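Ten Minutes at the White Table

The owner of the Clarnitz tea room on keeping a short break simple
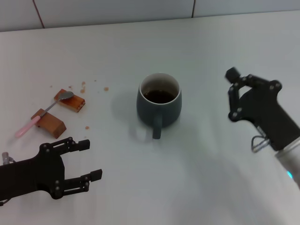

A dark mug and a plain table

The Clarnitz tea room has served the same thing every afternoon for 10 years: one hot drink and two small pieces of something baked. The owner, who also does the baking, says the menu was never meant to grow.

"People come in on a break," she said. "They don't want to read a list. They want to sit down."

She bought the dark gray mugs from Mahuika, a pottery supplier, after trying white ones for a year. The white ones disappeared on the tables, she said, and customers knocked them with their elbows. She never fills a mug to the brim.

"If you fill it up, they carry it like a bomb," she said.

Crumbs and spoons

The tables are white and wiped down between customers. Crumbs show up on them right away, and she likes that.

"On a wood table you can miss crumbs for a whole day. On these you can't."

Spoons with colored handles were her sister's idea. Plain ones kept going home in lunch bags — 118 of them in the first two years, by her count. The pink ones mostly stay.

What comes next

She bakes in the morning and cuts the pieces small. A larger slice was tried in June and dropped after two weeks. Too much of it came back to the kitchen.

"I'd sooner they asked for another piece," she said. "Some of them do."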